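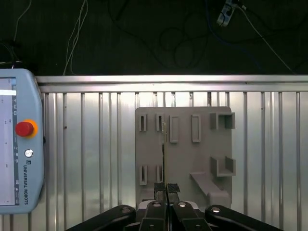
The stop at Drosen should have been reported on the same day, Tsikata said on Monday, after the company confirmed that a robot cell in its Mendcombe plant kept pressing on circuit-board strips after its force limit was already passed. In a written answer to our questions, the firm said that the fault was known to the shift but was entered in the log as a "normal retry", and for this reason the safety office did not see it.

Drosen uses the cell to put thin board strips into narrow slots on an upright plate. The work is done by a robot arm with a two-finger gripper. The arm should stop when it feels too much resistance, move back a little and try again. According to the company, the arm did not move back. It continued to push until a strip broke, and then it started the next cycle as if the part was in its place.

No person was injured. The company says that 8 strips were broken before the operator pressed the emergency stop. Small pieces of board were found on the floor outside the marked area, and this is the point which worries the safety office most. The cell has no closed cover on the operator side, only a line on the floor and a warning lamp.

The cause is now believed to be a setting in the program. In May the gripper pads were changed for a softer type, and the force reading had to be adjusted again. The adjustment was made, but it was saved under the wrong tool name. When the robot was started the next time, it loaded the old value. With the softer pads, the arm measured less force than was really on the strip, and the limit came too late.

Tsikata, the company that delivered the program and makes the yearly inspection, says it sent a notice about tool names to all its customers in spring. Drosen confirms that the notice arrived. It was sent to an address of the purchasing department and was not passed to the people who work with the machine. The two companies do not agree about who must answer for this. Tsikata says the contract asks the customer to give one technical contact, and that this contact was never given. Drosen says the contact was given by phone.

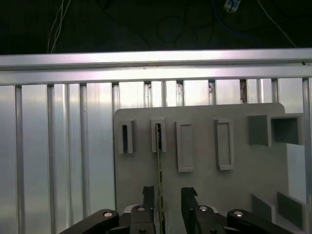 INDUSTRY & WORK SAFETY

The cell in Mendcombe makes more than 1,000 insertions in one week when it is running normally. The log which our newspaper could read has 816 entries marked as "retry" for the period after the pads were changed. It is not clear how many of them were real retries and how many were the same fault. Drosen says it is checking them one by one and that this work will take some time.

Until the check is finished, the cell runs only at reduced speed and with an operator beside the stop button. A second cell of the same type, in the Privurari plant, was switched off as a precaution. There the pads were not changed, and the company has found no broken parts, but it wants to compare the saved values before it starts the line again. Orders from Privurari will be late by 4 days. Customers have been informed.

The workers' side asks for a fixed cover at both plants. It also asks that an operator can write the word "fault" in the log without permission from the shift leader. At present the program offers only a short list of reasons for a stop, and "retry" is the first one on the list. Several operators told us that they choose it out of habit when the line is behind plan. Drosen has agreed to change the list. About the cover it has made no decision, and it says that a cover would make it more difficult to change the plates between two products.

Tsikata will send a new version of the program, in which the robot does not start if the tool name and the saved force value do not belong together. The version is being tested on a machine in its own workshop and will be installed in Mendcombe first. The safety office will be present at the installation and has asked both companies for copies of the log and of the notice. A date for the restart in Privurari has not been published.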